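**STADMONT, 2019-10-17** – The shared workshop on McGrath Street has been building a robot that serves paper cups since last December, and on most evenings it now serves one. The machine is called Gusis, a name that was supposed to be replaced once somebody thought of a better one. It has since been painted on the base.

Gusis is a single arm bolted to a plywood plinth, with four joints, a two-finger gripper and a power supply that used to belong to a sign. Its job is to take a paper cup from a storage box, set it down under the spout of the workshop's coffee urn, and move out of the way. It does the first part well, the second part nearly as well, and the third part with a sort of reluctance. Members who want coffee in a hurry still reach around it.

The project has cost $3,226 so far, according to the ledger taped inside the tool cabinet door. The original estimate, on the same sheet in different ink, was $1,000. Most of the gap is motors. The first set was bought cheap from an online auction and could lift a cup but couldn't hold one level, so early trials had the look of a toast given by someone who should have gone home. The second set was bought new. A smaller part of the gap is listed as "wiring (again)."

None of this would matter much outside the building if the Brovlow Makers' Fair hadn't accepted Gusis for its winter show in December. The group applied in the spring, when the arm was in pieces on two shelves, on the theory that a deadline would help. The fair has given them a table, an outlet and a slot after the model railroad people, who are known for running long.

The trouble at the moment is less with the arm than with the cups. Paper cups nest, as anyone who has worked an office party knows, and they nest harder the longer they sit. A person trying to get one off the stack will twist it, squeeze it, blow on it or give up and take two. Gusis has no breath and, until this month, had no twist. It took whatever came away, and on one occasion in August it delivered an entire stack to the urn, where the coffee went into the top cup as requested.

So the build group has gone back to watching how people do it. For several evenings members have been loading and unloading the storage box by hand, slowly, while others take notes on grip and angle and argue about whether anyone's left hand normally does that. The box is an ordinary plastic cup dispenser, picked because the workshop already owned it. Its lid flips up, the stacks stand upright inside, and the whole thing has to be steadied while a stack goes in or comes out or it walks across the table.

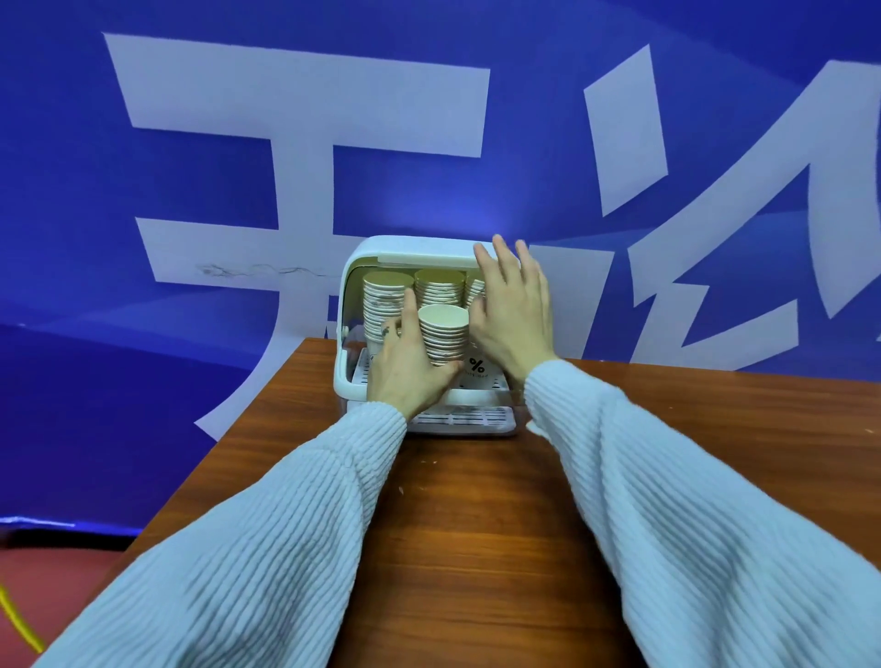
*Photo: McGrath Street Workshop, Stadmont*

One hand on the front stack, the other up by the lid: that second hand has become the main subject of conversation. Gusis has only the one. Adding another arm was proposed and costed, and the proposal lasted as long as it took to read the number out loud. The current plan is to clamp the box to the table instead, prop the lid open with a bracket, and let the arm get on with it.

The bracket has been through several versions. The first was printed in a soft filament that sagged when the heating came on. The next was cut from aluminum and held the lid so firmly that closing the box for the night took a screwdriver. The version in use is bent from a length of coat hanger. It works better than the others, and there is some bad feeling about this among those who own the printer.

Twisting was the harder fix. The wrist joint now turns through 90 degrees as the gripper closes, then turns back while it lifts, which breaks the seal between one cup and the next. The motion was arrived at by trying a great many others first. Turn too little and two cups come up together. Turn too much and the rim folds, and the cup takes on a shape that a coffee drinker might accept but an urn spout will not. The gripper pads are strips cut from a bicycle inner tube, which replaced a pair of silicone pads ordered specially for the purpose that stuck to everything, including each other.

There is also the matter of stack height. A full stack is easy because the top cup is up where the arm can see it, or rather where the small distance sensor on the gripper can. As the stack goes down, Gusis has to reach into the box past its neighbors, and it has been knocking them. The members' view is that it should learn to move on to a taller stack. Gusis's view, as expressed in code written late one night and not yet revised, is that it will finish what it started.

The software is the work of several hands and reads that way. One section is commented line by line in full sentences. The next has no comments at all except the word "sorry." A rewrite has been on the whiteboard all summer, under the heading "Before Brovlow," along with rounding off the corners of the plinth, finding the other hex key and deciding on a sign. The corners have been done.

Safety took up most of the September meeting. The fair requires that any moving machine be stoppable by a member of the public, so Gusis has acquired a large red button on a pedestal. In testing, everyone who came near the machine pressed the button, including people who had been told what it did. The group has asked the fair whether the button could be somewhat smaller. The fair has said no.

The fair also asked what the public would be drinking. Hot coffee and a moving arm turned out to be two separate forms, one of which needed an inspection, and the group settled on water. This has cost the demonstration some of its charm. A robot that fetches a cup for coffee is a labor-saving device. A robot that fetches a cup for water, from a box within arm's length of the person who wants it, takes a bit more introducing. The draft sign at present says "Please Be Patient With Gusis," which was meant as a placeholder too.

Opinion in the workshop is divided on what happens after the show. One camp wants the arm reassigned to something useful, and has suggested sorting screws, a task that has beaten every human member who took it on. Another wants to leave it by the urn, where it has become a kind of furniture. The woodworkers, who share the back wall and have been stepping over the plinth's extension cord for most of a year, have asked only that it be one or the other, and soon.

In the meantime there is a rule that anyone who watches Gusis drop a cup has to pick it up, and the used cups go in a bin for retesting. Some have been through the machine so many times that the rims have gone furry. A fresh sleeve is opened for visitors. The group discovered early on that cups from different suppliers taper differently, and that an arm tuned for one kind will crush the next, so it has settled on a single type and bought heavily. The cartons are stacked in the restroom, which members describe as temporary.

Trials continue most evenings until the doors close. Visitors are welcome to come in and take a cup from the machine, and should allow a few minutes. The workshop is still looking for a second power supply of the same kind as the first, ideally from the same sort of sign, and for anyone with a van who is free on the morning of the fair. The plinth does not fit in a hatchback. This was checked last week, and the hatchback's owner would like it known that the scratch is going in the ledger.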